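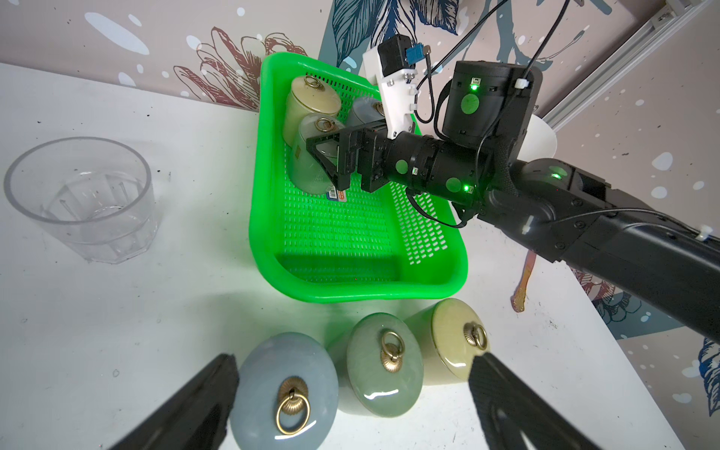
주식회사 그라둠(Gradum)은 로봇 팔의 인식, 동작 계획, 제어를 하나의 실행 환경에서 다루는 소프트웨어를 연구하고 공급하는 기업입니다. 당사는 로봇 본체를 제조하지 않으며, 고객이 이미 보유한 팔과 그리퍼, 카메라 위에서 동작하는 소프트웨어 계층만을 개발합니다. 개발 과제는 대부분 일상적인 물건을 대상으로 합니다. 흰 작업대에 놓인 뚜껑 달린 도자기 단지와 초록색 플라스틱 바구니가 그러한 대상에 해당합니다. 단지의 뚜껑은 둥글고 광택이 있어 조명에 따라 깊이 값이 흔들리기 쉽고, 황동 고리 손잡이는 가늘어서 점군에서 누락되는 일이 잦습니다. 바구니 옆면의 촘촘한 직사각형 구멍과 투명한 플라스틱 컵 또한 인식 모듈에는 까다로운 조건입니다. 당사는 이러한 조건을 시험 단계에서 배제하지 않는 것을 개발의 원칙으로 삼고 있습니다.

회사 개요

그라둠은 제어 이론과 컴퓨터 비전을 전공한 연구원들이 설립하였으며, 현재 26명의 임직원이 근무하고 있습니다. 대표이사는 지안니 젠틸레(Gianni Gentile)이고, 연구소장은 티엔 찌에우(Thiện Triệu)입니다. 본사와 연구소는 같은 건물에 있으며, 인식팀, 계획팀, 제어팀, 도구개발팀의 네 개 팀으로 구성되어 있습니다. 각 팀은 담당 모듈의 설계와 시험, 문서화를 모두 책임집니다. 고객 지원 업무는 별도의 부서를 두지 않고 해당 모듈을 개발한 팀이 직접 수행합니다.

주요 제품

히닝게이트(Hirningate)는 당사의 핵심 제품인 통합 실행 환경입니다. 센서 입력의 시각 동기화, 좌표계 관리, 동작 명령의 전달과 감시를 담당합니다. 양팔 구성에서는 두 팔의 점유 공간을 공동으로 관리하여, 한쪽 팔이 바구니 안의 물체에 접근하는 동안 다른 쪽 팔이 진입할 수 있는 영역을 실시간으로 다시 계산합니다. 작업 공간의 점유 정보는 격자 단위로 저장되며, 사용자는 설정 파일에서 격자의 크기와 안전 여유를 지정할 수 있습니다.

오드스카(Odska)는 인식 및 파지 계획 모듈입니다. 손목 카메라와 고정 카메라의 영상을 함께 받아 물체의 자세를 추정하고, 그리퍼의 형상에 맞는 파지 후보를 산출합니다. 손목 카메라의 시야에는 그리퍼의 손가락이 항상 들어오게 되므로, 오드스카는 로봇의 형상 모델과 관절 값을 이용하여 자기 몸체에 해당하는 화소를 먼저 분리합니다. 반대편 팔에 의해 가려지는 영역도 같은 방식으로 처리됩니다. 가려진 물체에 대해서는 직전까지의 추정값과 그 불확실도를 함께 유지하며, 불확실도가 기준을 넘으면 계획 모듈에 재관측을 요청합니다.

당(Đặng)은 기록과 재현을 위한 개발 도구입니다. 영상, 관절 값, 계획 결과, 제어 명령을 동일한 시간축에 저장하고, 연구원이 특정 시점의 계획 과정을 그대로 다시 실행할 수 있도록 합니다. 소프트웨어의 판본이 바뀌었을 때 이전 기록을 새 판본에서 재생하여 결과의 차이를 비교하는 기능을 제공합니다.

시험 체계

당사의 모든 배포 판본은 출시 전에 정해진 시험 절차를 거칩니다. 시뮬레이션 단계에서는 4000개의 장면을 사용하며, 물체의 배치와 조명, 카메라 보정 오차를 달리하여 계획 모듈의 응답을 확인합니다. 이후 실제 로봇에서 600회의 집기 및 옮기기 시험을 실시합니다. 실기 시험의 결과는 성공과 실패로만 구분하지 않고, 인식 오류, 계획 시간 초과, 접촉 이상, 통신 지연 등 원인별로 분류하여 보관합니다. 분류 기준은 문서로 공개되어 있으며 고객이 자체 시험에 그대로 적용할 수 있습니다.

도자기와 같이 깨지기 쉬운 물체를 다룰 때에는 파지력의 상한과 접근 속도를 별도로 설정합니다. 제어팀은 손가락이 물체에 닿는 순간의 전류 변화를 감시하여, 예상보다 이른 접촉이 발생하면 동작을 중지하고 직전 자세로 복귀하도록 제어기를 설계하였습니다. 해당 설정값은 히닝게이트의 기본 배포본에 포함되어 있습니다.

연혁 및 계획

2024년 9월, 당사는 양팔 협조 계획 기능을 포함한 히닝게이트의 새 판본을 공개하였습니다. 기존 고객은 보유한 설정 파일을 변환 도구로 옮겨 사용할 수 있습니다. 오는 11월에는 당의 공개 판본과 함께 2000건의 작업 기록을 연구 목적으로 배포할 예정이며, 기록에는 보정 자료와 원인 분류표가 포함됩니다.

협력 및 채용

그라둠은 대학 연구실과 공공 연구기관, 자동화 설비 기업과의 공동 연구를 수시로 협의하고 있습니다. 공동 연구를 희망하는 기관은 사용 중인 로봇과 센서의 구성, 대상 작업의 개요를 기재하여 연구소로 신청하여 주시기 바랍니다. 제출된 자료는 연구소장이 검토한 후 담당 팀을 지정하여 회신합니다.

채용은 팀별로 진행되며, 현재 동작 계획과 실시간 제어 분야의 연구원을 모집하고 있습니다. 지원자는 이력서와 함께 직접 작성한 코드 또는 기술 문서를 제출하여야 합니다. 서류 심사를 통과한 지원자는 연구소에서 실무 면접을 거치며, 면접에는 해당 팀의 연구원이 참여합니다.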